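Opinion > Everyday Life

5 min read

My neighbor Perrine Cordier reads terms and conditions. All of them, top to bottom, with her glasses pushed up on her forehead (she's nearsighted, so this makes sense to her). I used to think this was the saddest hobby a person could have. Then last March I signed up for a gym, moved apartments, and spent nine weeks trying to stop paying for the gym, and now I'm ready to join her club.

So here's my opinion, and I'm going to be loud about it: if I can sign up for something in two minutes in my pajamas, I should be able to quit it in two minutes in my pajamas.

The gym was called Skidell. Nice place! Good showers, bad music, a front desk guy who remembered my name. Joining took one form and a credit card. Leaving took a letter. A physical letter, on paper, mailed to an office in a different city, with a signature on it, and it had to arrive before the start of the billing month or you'd be on the hook for the next one. I didn't own a stamp. I had to ask my mother for a stamp, and I am a grown woman.

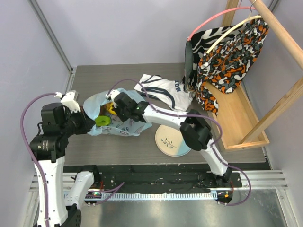 The letter, of course, went missing. Or they said it did. I called and got moved along to three different people, the last of whom offered me a "freeze," where I'd pay a bit less every month to not go to the gym. I told her I was already not going to the gym at full price and didn't see how this was a step up. She laughed, I'll give her that. She still didn't cancel me.

By the time I was free, I'd paid Skidell $264 for a building I could no longer walk to. I know that isn't the end of the world. People lose more than that on a bad weekend. But it made me so mad that I sat down with my bank statements to see what else I was paying for, and oh boy.

There was a recipe service I'd joined for one lasagna. There was a photo storage plan on a phone I'd traded in. There was something called Boyer, which charged me every month and which I could not identify at all until I dug up an old email and learned it was a magazine app I'd gotten "free" with a pair of headphones. Altogether it came to about $100 a month, leaking out of my account while I stood in the grocery store deciding whether I could spring for the good cheese.

My friend Mitali Seneviratne, who used to work in customer retention, thinks I'm being a baby. Her argument goes like this: people cancel things when they're annoyed, and half of them regret it, so a little speed bump does everyone a favor. And sure, I've deleted things in a huff and come crawling back. But a speed bump slows you down for a second. What I got was a road that ended in a field.
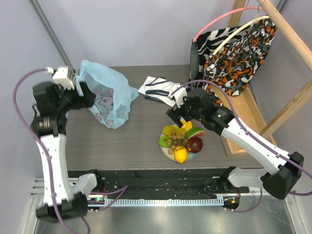 Mitali also says the free stuff is where they get you, and on that we agree completely. A trial always comes with a gift, and the gift always makes you feel like you'd be rude to leave. I have a drawer of tote bags and water bottles from things I tried once. Perrine's rule is that she won't take so much as a crumpled light blue bag like the one lying open on that table if there's a signature attached to it. I'm weaker. Hand me a bag and I'll sign up for your credit union.

The usual comeback is that I should've read the contract. Fine -- I should have. I went back and read Skidell's afterward, and the part about the letter was in there, on the second-to-last page, under a heading about locker use. Locker use! I could have read that thing carefully and still skimmed right past it, because I had no plans to use a locker. Putting a fact where a reasonable person won't look for it is a choice somebody made, and I'd like that somebody to have to borrow a stamp from their mother.

I don't want a giant law with 190 pages of its own fine print. I want a button. Put it on the same page as the one that took my money, make it the same size, and don't ask me if I'm sure more than once. If you'd like to know why I'm leaving, give me a box to type in and let me skip it. I'll probably fill it in, to be fair. I have a lot to say.

And companies that do this well get my business back, they really do. I quit a little language app called Brerach over the summer, and it took one click and they wished me luck. I signed up again in the fall, and I've told everyone at work about it. Meanwhile Skidell sent me a postcard last week inviting me to "come home." It's on my fridge. Perrine has already read the back of it and says there's an asterisk.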